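Laundry load limits: what changes in August

The shared machines on the Clatport side have been running over their rated load. The drum is rated for 10 pounds of dry fabric, and the drain filters are pulling out more lint than they should. Small items are the main source. Socks and washcloths work past the door seal when the drum is packed tight.

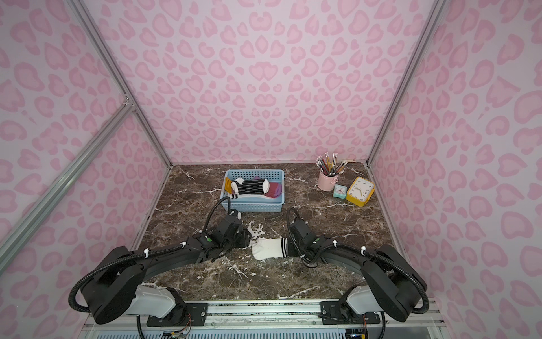 Stasico Building Services, Laundry and Utilities

Starting in August, the default cycle on all 6 washers will be the medium one. It uses less water on the first fill and adds a second rinse. Spin speed is unchanged. The filters were last replaced after 2,000 cycles, and the new interval is shorter.

Please sort small items before loading. A mesh bag closed with a zipper works better than one with a drawstring, which tends to open during the spin. Fill the bag halfway. Pairs can go in together but should not be rolled, as detergent does not reach the inner layer of a rolled sock.
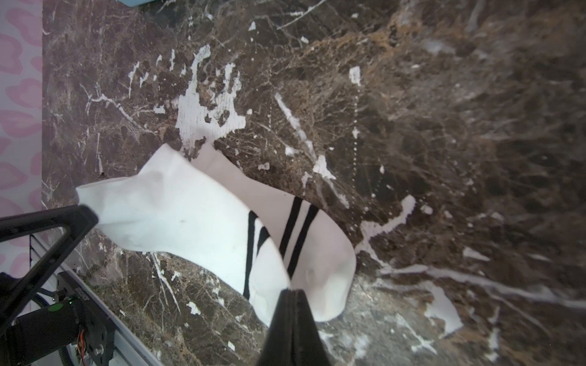

Can I still use powder detergent?
Powder is fine on warm and hot cycles. On cold it can leave residue in the drawer, so use liquid there and stay at or below the first line on the cap.

Dryer vents in the Gumomer wing will be cleaned on a Saturday, starting at 8 a.m. Those dryers will be off until noon. Washers stay on.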